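Flandora Home, 16/04/2008
Small Spaces
The Pink Corner
By Zinhle Le Roux

I papered my desk nook in hearts last November and I'd do it again tomorrow! The paper came off a sale shelf, pink on white, and I loved it before I'd even unrolled it. My sister said it would look like a candy store. Well, good.

The marble pattern underneath was the bit I fussed over. I wanted cream, with a little yellow in it, so the pink wouldn't feel chilly (I brought home 5 samples and lived with them all for a week).

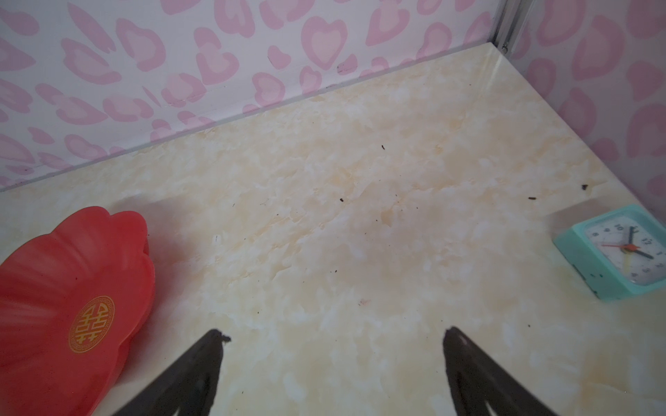 Hearts on the walls, cream marble pattern below, and a few crumbs.

Crumbs are my great failing. I eat toast while I do the mail, and pale surfaces keep a record of it. Then there's the office stuff: pins, staples, and the paper clips, which I buy in colors and keep in a clear box so I can see the blue ones and the pink ones.
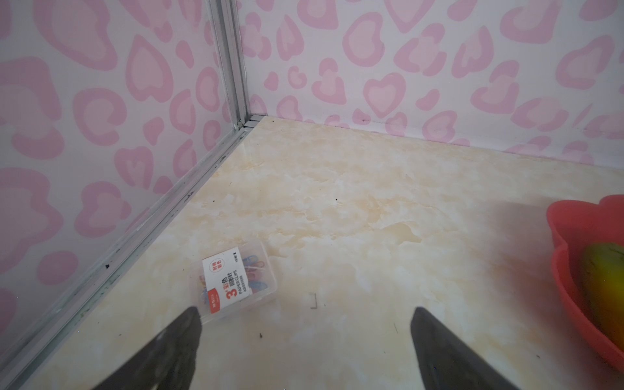 Nomvula Mahlangu wrote to me that she gave up on little boxes years ago and keeps her clips in one old teacup, 900 of them at last guess, and has never once had to hunt for a lid.

I'm tempted. But I do like a lid! What I'd change is the aluminum trim, lovely and neat in the corners and a magnet for scuffs along the bottom. I go at the grooves with a dry toothbrush, then a damp cloth, and it takes me 25 minutes if the radio's good.

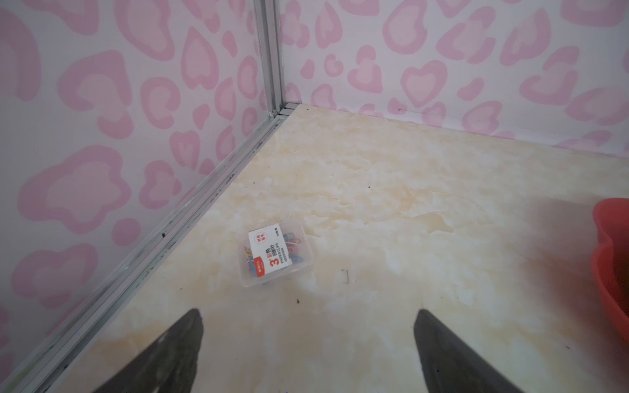 Try a cotton swab with a drop of dish soap, says Themba Zulu, and do the wall side first so the dirty water doesn't run down the paper.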